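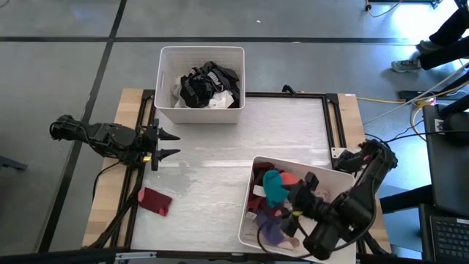 The sorting table, with a red one still waiting on the left and the PUMA things already in a basket.

Two baskets and a table: a laundry sorter on socks, lost property and why she gave up on bags

Published: 21 June 2026

She has twelve minutes, she says, then it's the next load. So we talk standing up.

The place is Hurnow, a wash-and-fold service that does kit for sports clubs, two small guest houses and anybody who walks in off the street. She has run the sorting end of it for long enough to have opinions on socks. She asked us not to use her name. "My mum reads everything. Just put the laundry woman."

First question, the obvious one. Why baskets?

"Bags are hopeless. You can't see in a bag. You tip it out, you've got a heap, then the heap slides on the floor and you're washing it twice. With a basket you look down and there it is. Black kit, something with a logo, bit of white underneath. Done. I know whose that is before I've touched it."

White plastic ones, always. She tried coloured, a colour for each customer, and it lasted until October.

"People borrow them. Someone takes the blue one to prop a door. Then the blue customer is in a green basket and I'm the only person who knows."

Now it's a paper slip tucked under the clothes when they're folded, and the baskets are just baskets. Any basket, any customer. Less clever, she says. Works better.

On the table

The table is the bit she's fussy about. Pale top, boards up the sides. Pale matters more than you'd think.

"You want to see a dark sock on it. You want to see a red sock on it, more than anything. Red is the one that ruins your day. If I had a dark table I'd lose navy, black, brown, all of it. On that one everything shows up, even fluff."

And the boards? "Stops things going over. Small things travel."

Her order of work, as fast as she gave it: everything out. Reds seperate, straight away, before anything else gets a look in. Then whites. Then the blacks and the greys, which can wait, they don't hurt anybody. Drawstrings get tied in a loose bow or they come out of the waistband in the wash, and then it's half an evening with a safety pin.

"I have done the safety pin thing on a whole under-elevens team. Never again. I tie them all."

Does she fold as she sorts? No. Very firm no. Sorting is sorting. Folding is for clean things and it gets its own time, with the radio on.

"The folding people are a different sort of person, I'd say. Calm. I'm not calm."

The sock problem

We had to ask. She keeps a book of single socks, a real one, lined, with a pencil on a string. Last year's total was 248. Of those she reunited 200.

"Which I think is good! People don't come back for them, that's the trouble. They think it's the machine eating them. It's their own duvet cover, nine times out of ten. It's inside the corner of the duvet cover. Go and look."

The other 48 went to Istden, an animal rescue up the road that stuffs them with straw or whatever for the dogs to pull about. She likes that. She's less keen on what else turns up at the bottom of a load: tissues, gum, a door key once, a retainer.

Pockets get checked at the table. Hoodie pockets twice.

On the baskets themselves

Hers come from Prelta, a hardware shop that had a stack going cheap. She's picky here too. Holes in the sides, yes, all the way down. Damp kit sat in a solid tub smells by teatime. A smooth rim, so nothing catches. She runs a thumb round every one before buying it and anything with a rough seam goes back on the pile.

"Tights. One snag and you owe somebody a pair of tights."

They don't all match any more. Some have plain fine holes, some have that pattern that's meant to look like wicker. She prefers the plain for cleaning, the fluff gets in the woven ones and you need an old toothbrush. Customers prefer the wicker sort. "They think it's nicer. Fine. It's nicer. They're not the ones with the toothbrush."

She washes the baskets as well, which surprised us a bit. Warm water, washing-up liquid, upside down to drain. Never stacked wet.

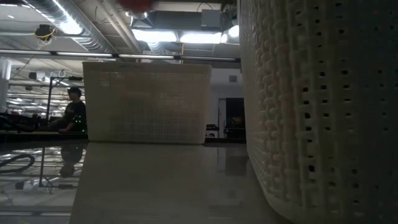
Advice for people at home

Get two. That's her main thing. Two baskets side by side on any surface at waist height, and leave a gap so you can see which one you're dropping into. One for now, one for later. You don't need six. A friend at Panicker, the linen hire people, swears by six, and she thinks that's showing off.

"And don't do it on the bed. You'll never do it on the bed. You'll move it to the chair, and then it lives on the chair."

What about the floor? A face. Knees, she says, and the cat.

Last question, any stain she won't take on? Turmeric. She'll try, but she wont promise. Then the buzzer went and she was off, reds under one arm.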